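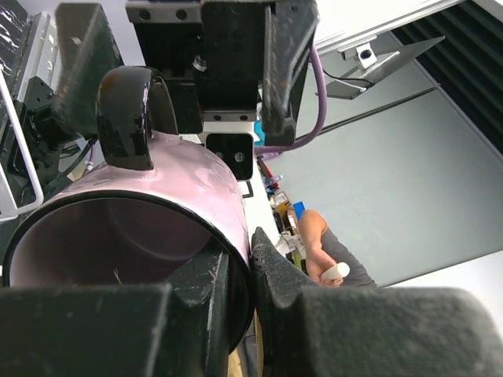

Mug

A mug is a drinking cup with straight or slightly curved sides, a flat base and one handle, used mostly for hot drinks and nearly always without a saucer. It is bigger than a teacup, heavier too, and its walls are thicker. Most are ceramic. Glass, enamelled steel, plastic and wood are also used. In Britain the word covers nearly anything with a handle that tea goes into, apart from the cup that comes with a saucer.

Name

The word is found in English from the sixteenth century, at first for a pot or jug rather than a thing to drink from. Similar words exist in the Scandinavian languages and in Low German. Origin uncertain. The slang sense, a face, is often put down to the drinking mugs of the eighteenth century which were moulded as grotesque faces – likely but not proven. "Mug" for a fool came later.

Parts

Body. The wall and the base together. Usually a plain cylinder, sometimes with a belly, sometimes narrowing towards the foot.

Rim. Also called the lip. Thin rims are pleasanter to drink from, thick ones chip less. On two-colour mugs the rim is often where the inside glaze meets the outside one, and a dark line may be painted or left there on purpose.

Handle. A loop, ear or C shape joined to the wall at two points. On cheap mugs it is cast in one piece with the body. On better ones, or on handmade ones, it is made seperately and stuck on with slip while both parts are leather-hard. Size of the loop matters more than the shape. Two fingers is the normal minimum, four is generous.

Foot. The ring the mug stands on. Often unglazed, because glaze would stick it to the kiln shelf. A rough foot scratches tables and can be rubbed down with fine wet sandpaper.

Well. The dip inside the foot ring, seen when the mug is upside down. Holds a little puddle in the dishwasher. Some makers cut notches in the foot ring so it drains.

Materials

Earthenware. Fired fairly low, porous under the glaze, soft edges. Chips easily. Takes bright colour well. If the glaze is crazed, tea gets in and stains the clay from behind and no scrubbing will shift it.

Stoneware. Fired hotter, dense, holds water even without glaze. The usual stuff for everyday mugs. Heavier in the hand.

Porcelain and bone china. Thin, white, strong for the thickness. Light comes through it if held up to a window. Keeps its rim edge better than it looks as if it should.

Enamel. Steel with a glassy coating. Light, good for camping, hot on the lip. Knocks leave black spots which then rust.

Glass. Needs to be toughened or borosilicate for hot drinks. Shows every stain.

Making

Factory mugs are mostly pressed or cast. In pressing, a lump of soft clay goes into a spinning plaster mould and a shaped head comes down to form the inside. In slip casting, liquid clay is poured into a plaster mould, left until a skin has built up, and the rest is tipped out. Casting allows odd shapes and is slower.

The raw mug is dried, tidied at the seams (a damp sponge does most of it) and given its first firing, the biscuit firing, which for stoneware is commonly near 1,000 degrees Celsius. Then glaze, then the second firing, hotter. Printed pictures go on over the glaze as a transfer and need a further, cooler firing to fix them. Transfers over the glaze are the ones that fade in the dishwasher.

Studio potters throw the body on a wheel, leave it overnight under plastic, turn the foot and pull the handle. Pulling means stroking a wet carrot of clay downwards until it is a strap. The potter Manolis Kourkoulas, whose handbook for evening classes is still passed round in photocopy, told beginners to make 30 handles and keep 2. Garnet Lévesque argued the opposite in the same classes, that beginners should attach every handle they make, good or bad, as the join is what fails.

Colour and glaze

White and cream are the most sold. Pastels – pink, pale blue, mint – come and go, and in recent years have often been paired with a handle in a strong contrasting colour, black being the most usual. The two colours are done by dipping or spraying the body and painting the handle after, or by masking. A paler shade is common on the inside, partly for looks and partly so that the strength of the tea can be judged against it. Dark insides make tea look stronger than it is.

Gloss glaze is the easiest to wash. Matt glazes feel nice and pick up grey marks from spoons, metal marking it's called. The marks are metal on top of the glaze, not scratches in it, and come off with a cream cleaner.

Size

No fixed standard. The sizes sold in shops have crept up over the years, and an older mug will often look small beside a new one. Espresso and "flat white" cups sit below the mug, soup mugs above it. A pint mug holds a pint to the brim and less in practice.

Aliki Sfakianakis, writing on kitchen crockery, sorts mugs by what they are for instead of by what they hold: the first-drink mug, the guest mug, the desk mug, the mug for pens. The last is normally a chipped one out of the other groups.

Heat

A thick wall soaks up heat from the drink at first and gives it back slowly. Warming the mug with a splash from the kettle beforehand makes a fair difference with stoneware and hardly any with bone china. A wide mouth cools the drink faster than a narrow one. Lids and saucers on top help. The handle stays cool as it is thin, sticks out into the air and touches the body only at its ends. In a microwave this isn't always so, and handles with water trapped in them get very hot.

Cleaning

Tea stain is a thin film of tannin and hard-water scale. Bicarbonate of soda on a damp cloth, rub, rinse. Denture tablets work too, one tablet, hot water, 5 minutes or a bit longer. Bleach isn't needed and should not be used on crazed earthenware at all.

Dust, crumbs and specks inside a mug that has been standing on a shelf or lying in a box are best rinsed out, wiping only smears them. Mugs kept upright collect more of this than mugs kept upside down. Against that, standing a mug on its rim puts the weakest edge on the shelf. Opinion is divided and has been for a long time.

Storage

Hooks. Under a shelf or on a mug tree. Saves room, puts all the weight on the handle joins. Handmade mugs with doubtful joins should not be hung.

Shelves. One layer is best. Stacking works only for mugs made to stack, with a foot that sits inside the rim of the one below. Ordinary mugs stacked two high will wedge, and then need cold water in the top one and warm round the bottom one to get them apart.

On the side. Done in packing and in deep drawers. A mug on its side rolls until the handle stops it, so handles should all point one way or be tucked into the next mug. Paper inside as well as outside if they are going in a van. Removal firms such as Draketano pack mugs rim down in the top layer of the box, never underneath plates.

Damage

Chips are mostly at the rim, from taps and from other mugs in the sink. A small chip on the outer edge can be smoothed. A chip on the drinking edge means the mug is done as a mug. Hairline cracks can be found by tapping, a sound mug rings and a cracked one gives a dull clack. Handles that have come off can be glued with epoxy, but a glued handle shouldn't be trusted with a hot drink. Spyros Nikolaidis's repair notes suggest planting such mugs with chives, drainage hole optional.

Types

Straight-sided mug, the default.
Barrel mug, fat in the middle.
Footed mug, on a short stem, common in cafés.
Travel mug, double wall and lid, often no handle at all.
Shaving mug, for soap and brush, with a shelf or drain holes.
Puzzle mug, with holes through the wall and a hidden tube for drinking, a pub joke.
Commemorative mug, for weddings, jubilees and the like. Seldom drunk from.
Frog mug, with a pottery frog inside on the wall, seen as the level goes down.

See also

Beaker
Cup and saucer
Glaze defects
Mug tree
Tankard
Tea stain

Further reading

Kourkoulas, Manolis. Handles and Spouts: Notes for Evening Classes. Golto.
Nikolaidis, Spyros. Mending at the Kitchen Table. Durent.
Sfakianakis, Aliki. What the Cupboard Holds. Durent.

Last edited March 13, 2021. Section on storage needs sources, section on enamel to be moved to its own artcle.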